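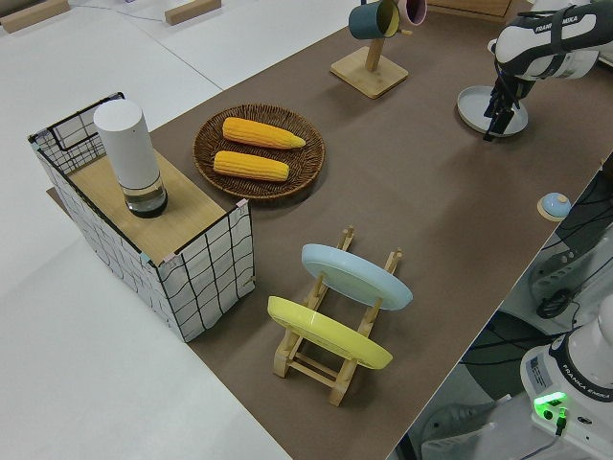
The branch line to Drima opened to passengers on Sunday and I rode it out and back in the afternoon. I've written about this line here before, mostly to complain about the fence at Pillar Road, so I figured I should write up the finished thing.

I got to the downtown station a little before one. The new trains leave from the far side, where the parcel depot used to be. You go down the old stairs, under the tracks and up a ramp. There are signs for it, but they start at the bottom of the stairs, so a lot of people were standing at the top looking at the old departure board, which doesn't list the branch yet. A man in an orange vest was sending everyone down.

The train was two cars. Seats are two and two on one side of the doors and folding benches on the other, with room for bikes and strollers. The seats are firm. There are outlets under the window ledge, one per pair, and the one I tried worked. The windows don't open. I had hoped for a table but there are only four of them, all in the rear car, and they were taken by families with lunch.

We left on time. The first stretch uses the existing main line and is slow, same as ever. Then there's a junction just past the feed mill, the train leans left, and you're on new track. You notice it right away. It's quieter and there's no rocking. The line speed on the new part is 80 miles an hour and I think we got close to it past the quarry, going by how fast the highway traffic was falling behind us.

Stops are Pillar Road, Seo, Skukex and Drima. Pillar Road is two platforms and a shelter, and the fence is still in the wrong place, so if you walk from the apartments you have to go all the way to the crossing and back. Seo is nicer. It sits up on the embankment with a view over the reservoir, and it has a real waiting room with a heater and a restroom. Several people got off there just to look at it and caught the next one.

Skukex is the one everybody argued about. The original plan had the train skipping it, and then the town got its stop in exchange for the parking lot land. The lot has 600 spaces. On opening day it was maybe a third full, which seems fine to me for a Sunday. I'd like to know what it looks like on a workday morning. The platform is long and has almost no roof, and the wind comes straight across the fields. Bring a hat.

The whole trip took 60 minutes. The bus takes longer than that and stops running after dinner, so for anyone out in Drima without a car this is a big change. My friend Yi-an Noh grew up there and came along for the ride. She used to take the early bus to high school and sleep against the window the whole way. She was pretty quiet after Skukex, looking at the backs of places she'd only ever seen from the road.

The Drima station isn't done. The platform and ticket machines are open, but the building is still wrapped in plastic and the clock has no hands. We walked into town, ten minutes on a new sidewalk, and had soup and a sandwich at the diner across from the post office. The waitress told us they had run out of pie before noon. There was a brass band packing up in the square. We had missed the speeches, and I was okay with that.

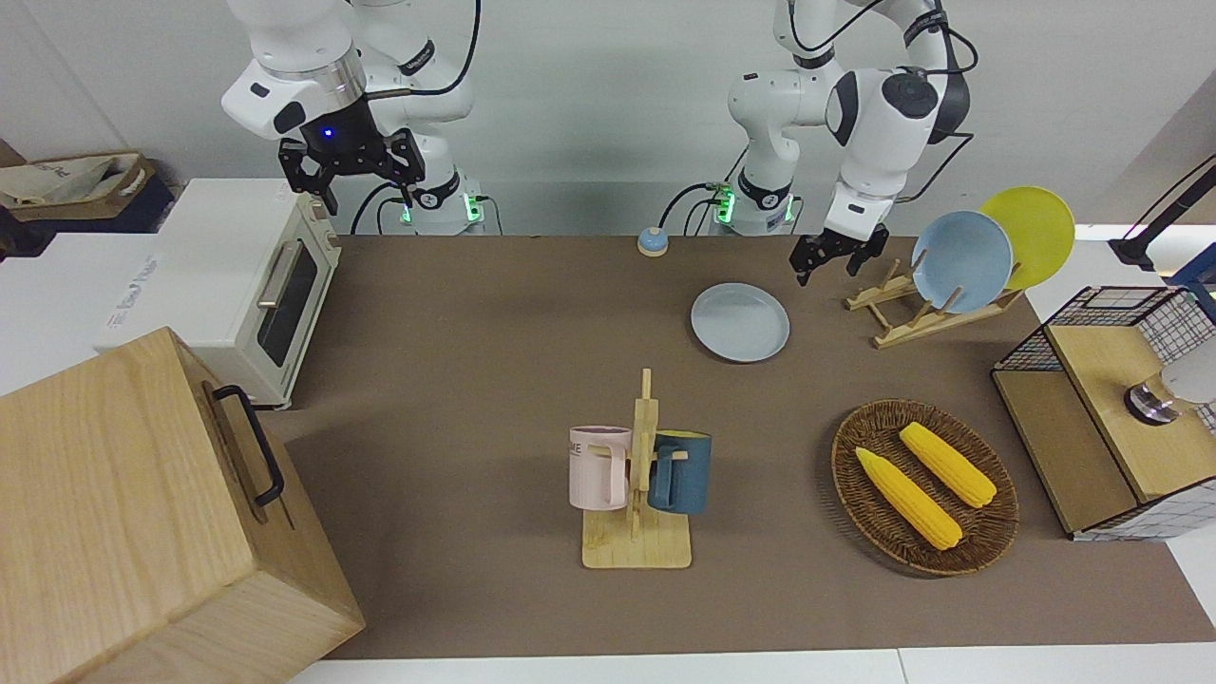

Blue-capped push button at the back edge of the table.

Now the fares. A one-way ticket from downtown to Drima is $5, and there's no discount for buying a return. Kids under six ride free. The monthly pass covers the bus too, but only if you buy it at the counter, because the machines sell a rail-only version for the same price. I asked at the counter about this and was told it will be fixed in June. If you plan to buy one before then, go to the counter.

The schedule is my main complaint. Trains are hourly, which is decent, but the last one back from Drima leaves at 9:10 in the evening. That rules out going there for a movie or a late dinner, and it rules out anyone on second shift at the cannery. The other direction is a bit better – the last train out is at 10:40. I'm told there's a crew shortage and that later trains are planned. I'd believe it more if there were a date attached.

Bikes are allowed outside of rush hour with no extra ticket. There are hooks for six per train. On our ride back there were more bikes than hooks and the conductor let people stand with them by the doors. He was friendly about it, but I wouldn't count on that every time.

Coming home we sat on the left side so we could see the reservoir from Seo, and I'd recommend that. The sun was low and the announcements had stopped working, so the conductor walked through calling out the stops. We were four minutes late into downtown after waiting for a freight train at the junction. That junction is single track and I expect it will be the weak spot for as long as it stays that way.

I'm going again on a workday, on the 7:15 if I can get up for it, and will add the parking lot numbers to this post. If you already commute from Skukex, leave a comment and tell me whether you're getting a seat.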